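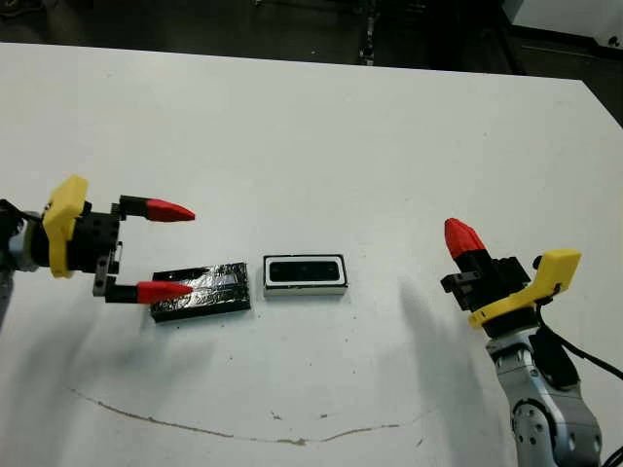
Clallasora helps small manufacturers and school shops plan what they spend on automation before they spend it. We don't sell robots and we don't take a commission from the people who do. A typical project starts with a part or a package that a client wants handled, and a question about what it would cost to have a machine handle it. We set up a trial on one of our white tables, usually with two arms. The grippers carry fingers with red cone-shaped tips, and the items in front of them can be as plain as a block wrapped in crinkled foil and black tape. Shiny, uneven surfaces like that are worth trying early, before anyone signs for a gripper.

Who we are

The company was started by Ingeborg Ehlers, who spent 20 years in purchasing for machine shops and packaging plants. She had seen many equipment budgets in which the arm was priced to the dollar and everything around it was left as a single line marked "other." That line was often where the money went. She opened Clallasora with one bench and a secondhand arm. There are 6 of us now: three engineers, two cost planners and an office manager.

What we do

Most clients come to us for a planning study. It runs 4 weeks and ends with a written budget. The budget covers the arms, grippers and spare fingertips, mounting brackets, tables, cabling, guarding, floor work, software fees, training hours and the cost of keeping it all running through the third year. Each line shows where the price came from and how long the quote is good for.

We also review quotes that clients already have. Bring us two or three and we will put them on the same sheet so they can be compared. Vendors bundle things differently. One may include installation and leave out spares, and another may do the reverse.

Bench trials can be booked separately. Clients send us samples of the items they want moved, including worn and badly wrapped ones. We report which items we tried, which gripper and fingertips we used, and what changes we would price into a real cell. A bench trial does not replace an acceptance test on your own floor, and our reports say so on the first page.

Our planning sheet

The worksheet we use is called Ulum. It has 31 lines and fits on two printed pages. Clients keep their copy and can fill it in again for the next purchase without us. We update it every January. The current version was posted on February 11, 2021, and adds separate lines for replacement cables and for operator time during setup.

Who we work with

Our clients are mainly shops buying their first or second robot. We planned the packing line at Schwerdtfeger and the training lab at Zoltatdale, where the budget had to be split over two school years. We turn down work when the job is plainly cheaper to do by hand, and we don't charge for the first conversation.

Getting in touch

Use the contact form and tell us what you want to handle, how many shifts you run and when your budget is due. Photos and rough sizes of the parts are helpful. Please do not send samples until we have given you a job number.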